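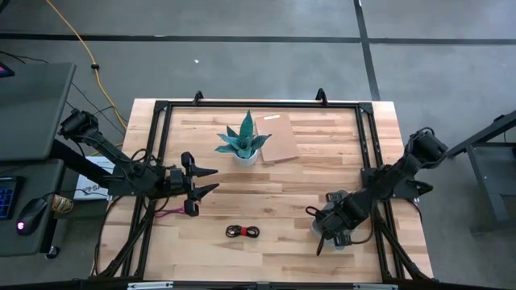 Home News Fleet Vans Interviews Events

Tire policy and the van fleet: an interview with Thenmozhi Thevar

4 min read

Thenmozhi Thevar took over the van fleet at Hiltavix in February. It runs 600 vehicles out of depots that had each been buying tires on their own terms. Her first job was to write one policy for all of them.

"Replacement depth was the obvious place to start," she says. "Hoditbridge was pulling tires early and Skinner Road was running them close to the legal limit. Same van, same load, same supplier. There was no technical basis for either."

The policy now sets a single replacement depth, measured at three points across the tread, with the lowest reading taken as the result. Drivers check pressures cold, before the first job. Readings go into Dakadix, the maintenance system the company already used for service bookings.

Pressure turned out to be the larger problem. An audit of 200 vans found 49 with at least one tire outside tolerance, most of them on the rear axle.

"Rears get set to the unladen figure and then the van is loaded," Thevar says. "The door plate gives both. People read the first line."

The workshop side is run by Rhona Moffat, who was skeptical about asking drivers for weekly readings. She wanted the gauges checked first.

"We had gauges in door pockets that disagreed with each other," Moffat says. "You can't trend data from that. We replaced the lot and put them on a calibration schedule – then I was happy to look at the numbers."

Uneven shoulder wear is now treated as an alignment fault until shown otherwise. A van with that wear pattern is booked in before new tires are fitted, and the fitter records the toe setting before and after.

Thevar will not give a savings figure yet. Tire life on these vans is long enough that the first full set of results is still to come, and the mileage mix changed over the summer.

All-season tires are the next question. Hoditbridge has them on part of its fleet, with the remaining vans on the standard summer fitment for comparison. "Same routes where we can manage it," Thevar says. "Wear rate first, then fuel."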